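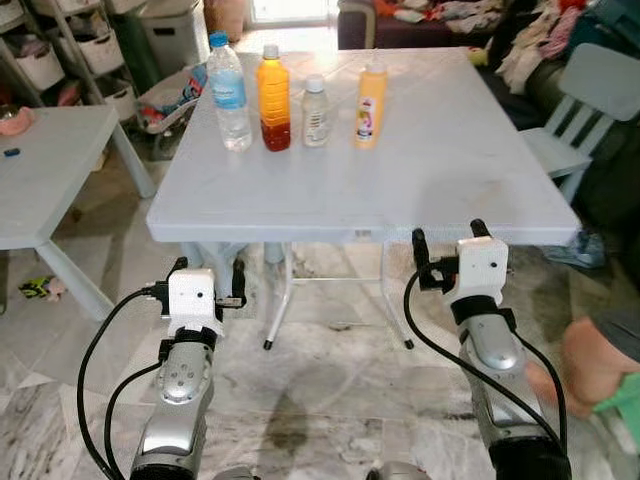

Four bottles on the white table

Ticket 275: Anora race watch, countdown won't sync

Right, so I've had my Anora since January and the start timer was spot on until last week at Umholm. I press sync at the four-minute gun and it jumps back to five instead of rounding down! Missed the line twice (very embarrassing).

Tried so far: new battery, full reset, holding both left buttons till it beeps. Same thing.

Update: Archana Maurya on the helpdesk asked for the firmware number, it's 67. She says sync rounds up if "club mode" is on, so have a look under Setup, page two. It was on! Switched it off, ran three practice starts in the kitchen and all were fine. Leaving this open until I've raced with it.

Last updated 25 Jun 2023
83 views, 2 comments

Kosmas Stergiou: Same on mine, cheers.
Eirini Lambrakis: Does club mode come back on after a battery change?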